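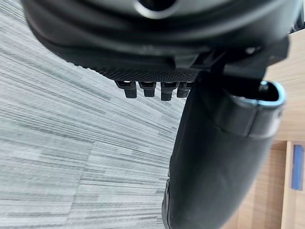

Smooth, dotted and matte surfaces, all black, with a light blue rim on one opening.

How black gets its finish

Materials and Surfaces

Black is the default color of molded household goods, and it is usually discussed as if it were one thing. A buyer comparing two kettles, two desk lamps or two vacuum cleaners will read "black" on both boxes and find at home that they do not match. The pigment is rarely at fault. Most black plastics are colored with carbon black at a low loading, and two housings with the same pigment in the same resin can look several shades apart under a kitchen light. What differs is the surface.

A smooth surface reflects light in one direction. The eye sees a dark field with sharp or soft highlights laid over it, depending on the polish of the mold, and those highlights describe the shape. On a curved part they run along the contour and make the curve easy to read. A matte surface scatters the same light over a wide angle. Some of it reaches the eye from every part of the object, so the black looks grayer and the shape looks flatter. Put the two side by side and the smooth part will appear deeper in color, although a lab instrument may report the same pigment in both.

Finish is set in the mold. Steel is polished with stones and then diamond paste for gloss, blasted with beads for a fine matte, or etched with acid for a repeating pattern. The plastic copies what it touches. At Zakley, a contract molder that produces casings for small appliances, the sample wall holds 20 black plaques in one resin, each pressed against a different steel finish. Visitors are asked to sort them from darkest to lightest. The order changes when the ceiling lights are switched off and the window blind is raised.

Texture as a working part

A dotted or grained strip on a handle does two jobs. It raises friction against a dry finger, and it marks where the hand should go, which can be read by touch alone. The second job is often the more valuable one. Raised dots also hide small flow marks left when molten plastic fills a long, narrow section.

The cost is cleaning. Fine texture holds flour, skin oil and the residue of spray cleaners. The Fleltine kettle, sold with a grained handle since its second version, went through four textures before release. The coarsest gave the best grip and kept a gray film after every wipe with a cotton cloth. The version that shipped has shallower dots with wider gaps, and a soft brush clears it in one pass.

Depth also limits how a part can leave its mold. A textured wall needs to lean away from the direction of pull, or the steel drags across the plastic and polishes the tips of the pattern. The result is a shiny streak, most visible in black. Designers who want straight vertical sides and a heavy grain generally have to give up one of them.

Seams, tabs and fasteners

Any housing made in more than one piece has a line where the pieces meet. On pale plastics the line shows as a shadow. On matte black it nearly disappears if the gap is even, and stands out at once if the gap widens along its length. The usual remedy is a deliberate groove – a step of constant width that makes a small error in fit hard to see.

Screws present a similar problem. A bare steel head in a black surface catches light from almost anywhere in the room and reads as a pale dot. Black oxide reduces this but wears off the drive recess the first time a screwdriver slips. Some makers sink the head in a deep well. Others leave it exposed and accept the dot, with the advantage that the owner can find it when something needs repair.

Molded clips avoid the screw altogether. A typical latch narrows at its root, where it bends, and thickens toward the end, where it catches. The catch depends on the root surviving repeated flexing, and a clip that is fine in a warm kitchen can snap in an unheated garage. El Sherbiny, a repair workshop that handles household appliances, keeps a drawer of broken clips sorted by length. Its bench rule is to warm a stiff housing for 15 minutes at room temperature before any cover is pried off.

The use of one color

An all-black product is difficult to read in poor light. Openings are the worst case, as a dark hole in a dark wall has no visible edge. A colored rim solves this with very little material. It traces the outline, and a pale tone does it better than a saturated one at low light levels. Light blue is a common choice in bathrooms and workshops, where red and yellow tend to be taken as warnings.

Nirkura, a line of lidded desk and workshop containers, uses the method throughout its black range. The rim is a separate ring pressed into place, so that wear can be dealt with by replacing the ring. In the maker's own cycle test the ring was inserted and removed 2,000 times. The blue held its color. The matte wall around it did less well and developed a polished band where fingers had rubbed.

Care at home

That polished band is the most frequent complaint about matte black, and it cannot be reversed by cleaning. The high points of the surface have been worn level. Melamine sponges do the same thing faster and should be kept away from any matte finish. A damp microfiber cloth with a drop of dish soap is adequate for most marks, followed by a dry cloth.

Gloss black shows scratches sooner, particularly the fine circular ones left by a dusty cloth. Rinse or blow off the dust first, then wipe in straight lines. Plastic polish will reduce light scratching on gloss. On matte or textured black the same product fills the low points and leaves a shiny patch that has to be washed out with a brush and warm water.

Silicone sprays give both finishes a uniform dark look for a few days. They also make a grip strip slippery, and they collect dust.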